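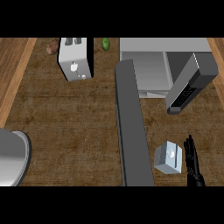 ## Small kitchen, old wiring: a thread

**1/** Last winter I moved to a flat in Plendlow where the whole kitchen is on one circuit. I want to write down what I learned about living with it. Maybe it is useful for someone who rents in an old building too.

**2/** First evening: kettle on, toaster on, everything dark. I went down to the fuse box with my phone light and met Mieczysław Piątek from the ground floor, already standing there. He only asked "kettle?" and I said yes.

**3/** The rule in our building is 2 strong things at the same time, never three. Kettle, toaster, oven, iron and hair dryer are strong. The fridge is always running, so I am careful with the second one as well.

**4/** I made a morning order. Water first, into the thermos. Then toast. Then, if somebody wants eggs, the small hot plate. It takes 7 minutes longer than before and I don't feel it anymore.

**5/** Please look at the label under the appliance. Mine says 947 watts for the toaster, which is a strange number, but all right. I wrote all of them on a piece of paper inside the cupboard door.

**6/** Our breaker is 16 amps. You multiply by your voltage and you get the limit in watts. Then stay well below it. Dagim Abera corrected me on this in June, because I was planning to go exactly to the limit. Thank you Dagim.

**7/** Extension cords: I had one behind the bread box, and it became warm when I used the kettle on it. I threw it away the same day. Strong things go directly in the wall now.

**8/** About the landlord. I called two times and got only "we will see." Then I sent a letter on paper, with the dates of each power cut, and an electrician came after nine days. Keep a copy of the letter.

**9/** The electrician was from Kaczorowski. He changed one outlet that had brown marks and told me the cable in the wall is old but still fine for one careful person. We are two persons. We try.

**10/** Celina Krajewska asked if a new circuit is expensive. In my case the wall has to be opened up to the hallway, so the landlord says next year. I have this in writing also.

**11/** Ya-wen Poon cooks for four people on wiring like mine. She makes rice before anybody is home and keeps it in a blanket. I tried it and the rice was good, a little soft at the bottom.

**12/** Correction to number 4: somebody wrote to me that a thermos has to be warmed first with a bit of hot water. I tested it, and yes, the tea at ten o'clock is better.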